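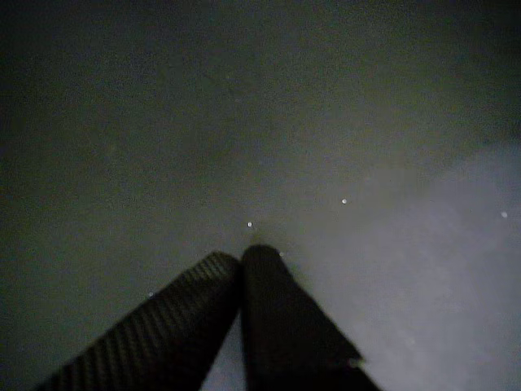 Gray with a faint green tint, low light.

Color and Surface, Unit 2
Gray Floors, White Tables: Seeing the Quiet Parts of a Room
Notes by Milagros Palma, with lab sheets from Zahira Tjoa

Welcome back! I've been looking forward to this unit since January, and I know what some of you are thinking (a whole class on gray?). Stay with me. Gray is the color most of us stop looking at first, and it covers more of our working rooms than anything else does. Floors, benches, door frames, the inside of every storage closet in Sundura Hall. Once you start seeing how much goes on in it, you'll be staring at parking lots.

Terms for this unit

Value: how light or dark a color is. You can judge value in a black and white print.

Cast: a slight lean toward a color in something you'd otherwise call gray. The surface at the top of these notes leans green, and it leans so gently that you may want to lay a piece of true neutral paper beside the page to catch it.

Temperature: whether a color reads as warm or cool next to its neighbors. Always next to its neighbors! A gray on its own doesn't have much of a temperature.

Finish: how a surface sends light back. Matte scatters it. Gloss returns it in one direction, more like a mirror. Most floors you'll meet sit somewhere in between, and an old floor can be both at once, shiny along the walls and dull where people walk.

Unevenness: small drifts in value across a surface that we'd swear was all one color. Please don't call this "dirty" in your write-ups. Dirt can cause it, but so can weak light, a distant wall or your own shadow.

How a gray gets its cast

Pigment is the first place to look. Very few gray paints are made from black and white alone. Mix black and white on your palette and you'll often get something a little blue, and a dab of yellow in it pulls the whole thing toward green. This is my favorite demonstration of the entire course and I will be doing it with far too much paint.

Then there's the light. A lamp with a green lean gives its lean to everything under it, and your eye adjusts to it within a few minutes and hides the evidence from you. A camera may correct for it or may not, and its correction can change from one shot to the next.

The third is bounce. Light hits one thing, picks up some color, and lands on another. Put a red folder on a white table and look at the table right along the folder's edge. Pink! People are delighted by this every single term, me included.

A photograph can't tell you which of the three you're dealing with. To find out, go to the room, carry a neutral card, and look under more than one light. On paper, write "leans green" and leave the cause open.

Matte doesn't mean even

A matte floor still has light patches. They're soft at the edges and they move when you move, which is how you tell them from a worn spot. Walk two steps to the side and see if the patch comes along with you. If it stays put, it belongs to the floor.

With the photograph below, begin with the floor: a smooth matte finish, a cool bluish gray, and one faint lighter patch of reflected light just beyond the point where the black fingertips come together. Then go to the left side, where a shadow takes the floor down to a dark grayish green. Blue-gray in one part and green-gray in another, with a hazy lighter gray between. If you painted that floor from one tube you'd lose all of it.

Look at the white tabletop last. It's so bright that it has gone to a plain band of white, and any cast it might have had is gone with it. Overexposed white is a poor place to judge color. The blurred orange-peach shape in the upper left makes a fine temperature check, though, and I'd like you to cover it with your thumb for a moment, take it away again, and notice what the gray seems to do.

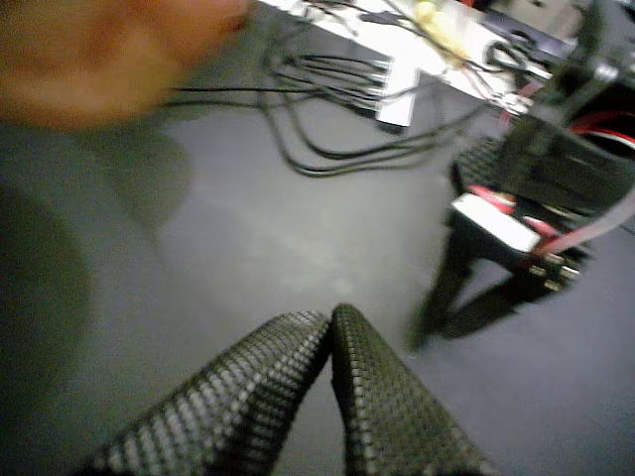 Lab: Mixing from a floor

Time: 40 minutes, plus 15 for the wall talk at the end.

Bring: white, black, one blue, one yellow and one warm earth color. Setovari student paints are fine, and so is whatever you have at home. Heavy paper. A neutral card (there's a stack in the Maltton cabinet, please put them back).

1. Choose a stretch of floor with at least one shadow on it. Stairwells are wonderful for this.

2. Squint. Find the lightest part and the darkest part before you open any paint.

3. Mix the middle gray first and paint a good-sized swatch of it. Let it dry. Many paints shift in value as they dry, and you'll want to know what yours does.

4. Now the shadow. Try it once by adding only black. Try it again with a touch of another color in place of some of the black. Keep both swatches, even the ugly one.

5. Mix the light patch. Go easy here. Most people jump straight to nearly white, and the real thing is usually a tiny step up from the middle gray.

6. Tape the swatches to the floor beside the areas they came from and look at them from standing height.

Label each swatch on the back with your mix and the kind of light you worked in.

Wall talk

Pin up your shadow swatches only. Zahira will lead this one, and she likes to start with the pairs that disagree the most, so bring those proudly.

Reading for next time

The Khan handout on white walls, first half. If you're coming to the Saturday open studio, bring a white object from home, any white at all, and we'll line them up on the windowsill and argue about them.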